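Can a Robot Learn to Put a Lid on a Cup?

Some adults will tell you robots will soon do all the chores. Don't believe it yet. Ask them what the robot does with a paper cup.

In our shared workshop, Suqin Jiang is building a gripper called Flosari. It has two black pads that squeeze together like your finger and thumb. For now a person holds it and does the thinking. So is it a robot? I'd say it's one part of a robot, and not the clever part.

Squeeze a paper cup too hard and it crumples. Squeeze too softly and it slips. You worked that out when you were little. A machine has to be shown, over and over, and may still get it wrong with a different colour or size of cup.

A lid and a cup, each held between the pads:

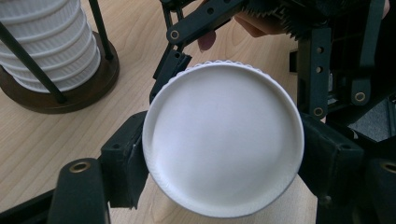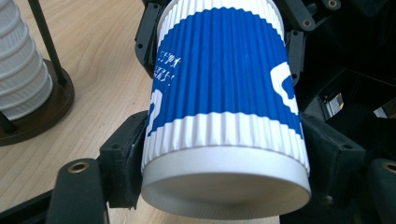

Boris Vlachou thinks I'm too grumpy about all this. He says holding on is the hard bit, and the lid will be easy after that. I told him to try it with his mittens on.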